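The Paper Side of Splitting Up

My marriage ended in August, and the paperwork ended the following spring. I had pictured a courtroom, maybe a stern judge and somebody crying on a bench. What I got was a clerk's window in Revley, a numbered ticket and a packet of 46 pages with a staple that gave up before I reached the parking lot.

We had it easy, I should say. No kids, one car, a rented house and a joint account with not much in it. We even still liked each other enough to split a sandwich while we filled in the first form (turkey, his idea, too much mustard). So we figured we'd do the whole thing ourselves and save the money for two security deposits.
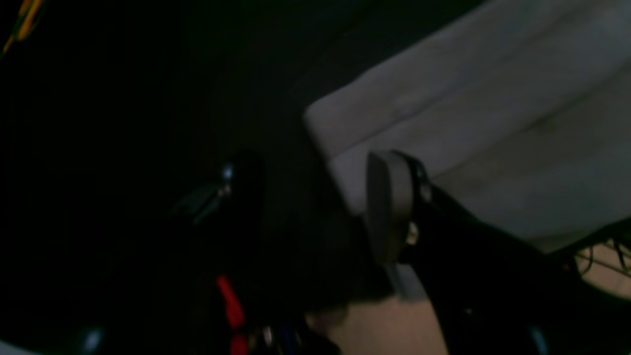

The residency problem

We were married in Revley, lived in Povby, and by the time we filed I had moved to Drondum, over the county line. Which courthouse gets you? I asked at two windows and got two answers. Povby said Revley, because that's where the license was. Revley said that had nothing to do with it and sent me back to Povby, where a different clerk took my packet without blinking and stamped it.

Then it came back. We'd listed my new address on page 3 and the old one on page 14, and apparently a court would like you to live in one place at a time. Fair enough! I fixed it, paid the fee for the corrected copy, and waited some more. 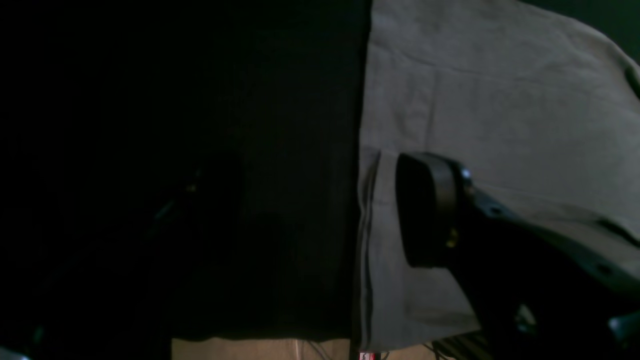

Dividing up the stuff was the part I'd dreaded, and the form gives you a few skinny lines for it. "Household goods" covers just about everything you own, from the good knives to the couch we both hated. We wrote ours out on a separate sheet and got weirdly specific, down to the bedding. A light gray cloth with a few shallow creases near the top is the sort of thing I'd have sworn we could never argue over, and we spent an entire evening on a blanket that looked a lot like that. He got the blanket. I got the lamp and the last word, or I thought I did until he asked about the tax refund.

That refund is why we ended up paying for help after all. We booked three sessions at Lehner, a mediation office over a dry cleaner, and used every minute. The mediator drew a line down a legal pad, asked us what we each needed to get through the next year, and hardly mentioned the law until the second visit. I'd go back tomorrow, though I hope I never have to.

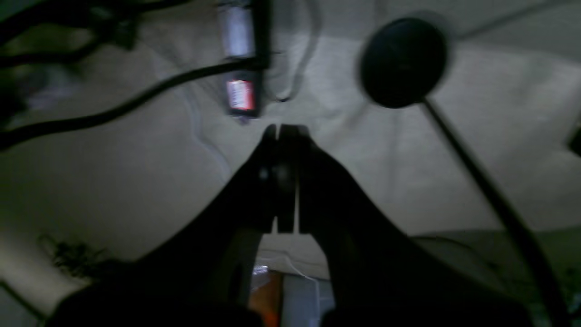

A reader from Drondum wrote to me that she tried the same do-it-yourself route and wished she'd started with a mediator, as her packet bounced three times over a pension neither of them had thought to list. She added that the clerks were lovely about it and that you should bring your own pen.

I'd second the pen. Make copies of everything too, and check your addresses before you sign. My decree came in the regular mail with a grocery flyer stuck to the back, and I read the flyer first.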